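# Bukine group reports new results on robotic picking from flow racks

Researchers at the Bukine Laboratory in Mumomville have reported results from a study on how robots judge whether a storage bin is empty. The work was led by Dr Shirin Bagheri and carried out with engineers from the Nekberg distribution centre, where the method was tested over the winter.

Flow racks are a common sight in Canadian warehouses. Bins sit on sloping lanes of rollers and move toward the front of the rack as others are taken away. A person can tell at a glance when a bin has run out. For a robot the same judgement has been harder to make, as glossy plastic throws back light in patches that software may take for small parts lying on the floor of the bin. The robot then reaches for an item that does not exist, and the lane is held up while it tries again.

The method developed at Bukine compares 2 views of the same bin, taken a short distance apart. Glare shifts when the viewpoint changes, while a real object stays in place on the bin floor. The software labels each bright patch as reflection or stock before the robot is allowed to move.

"We wanted something that would run on the equipment a warehouse already has," said Dr Bagheri. "Repainting bins or changing the lights across a whole building is costly, and most operators will not do it."

The team recorded 600 pick attempts in the first round of trials, including 330 on empty bins. With the earlier software, the robot made 77 false reaches into those empty bins. With the new method, it made two.

Ardalan Yazdani, who manages operations at Nekberg, said the centre had agreed to keep the system in place on one aisle until July. Staff there continue to restock the lanes by hand -- the robot works only from the front of the rack. 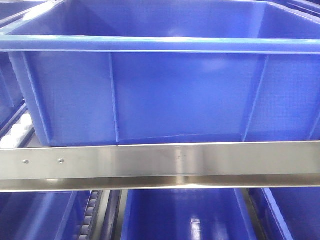 *An empty blue bin on the upper level of a flow rack, behind the steel rail, with more bins on the level below.*

Some limits remain. The method has been tried only on bins of a single colour, and clear plastic bags inside a bin are still labelled as glare more often than the group would like. Mahsa Daneshvar, a doctoral student on the project, is now collecting trials with bagged goods and with grey and white bins.

The study was supported by the Shojaei Fund for Applied Automation. Nives Marchetti, who reviewed the project for the fund, said a second year of support had been approved and would cover tests at another centre.

The trial data and a written account of the method will be made available through the laboratory's office in Mumomville. Requests should be directed to Fatemeh Kazemi, research coordinator.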